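3.2 Packaging and storage in small rental workshops

The survey covered 214 tenants of shared workshop buildings in Brarberg and Altau. Each tenant was asked how goods were wrapped on arrival, where they were kept before use, and who paid for the space they took up. Replies were coded by two readers working apart. Where the readers disagreed, the reply was passed to Hanne Lykkegaard, whose reading was final.

Protective wrap was the most common item that tenants kept after unpacking. Many held on to it for months, and few had a set place for it. Items left in their wrap were often put down on the floor, which the leases in Brarberg allow and those in Altau do not. Tenants in Altau reported more shelving but also more disputes over shared aisles. 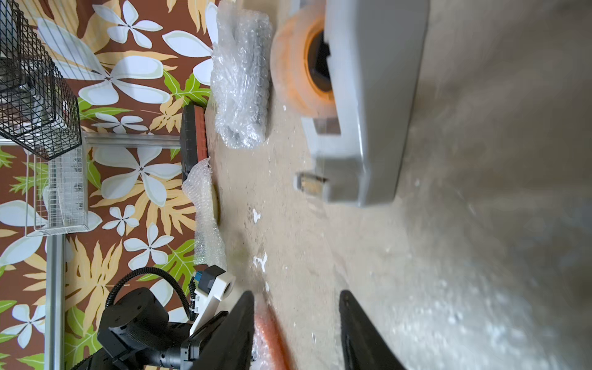

Figure 2. Orange item in clear bubble wrap on a concrete floor.

3.3 Use of wall space

Wall storage was treated as a separate category, as it does not count toward rented floor area under either form of lease. The Grustden form, used in most of the Brarberg buildings, lets tenants attach light fittings without written consent. The older Prado form requires consent for each fitting — a rule that many tenants said they had never read. Under both forms the tenant must restore the wall at the end of the term, and the cost of doing so is taken from the deposit.

Baskets and hooks were preferred to closed cabinets. Tenants gave ease of finding small bagged parts as the main reason, with price second. Wall finish had little bearing on the choice. Those with papered walls used baskets as often as those with bare or painted ones, although they were more careful about where the weight was carried.

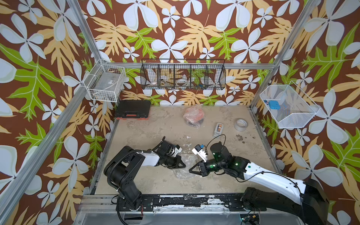

Does wall storage lower the rent a tenant pays?

Under the leases studied, rent is set by floor area alone, so a tenant who moves goods to the wall pays the same until the lease is renewed. Savings appear only when the tenant then takes a smaller unit. Most of those who did so made the change in January, when the Brarberg leases come up for renewal.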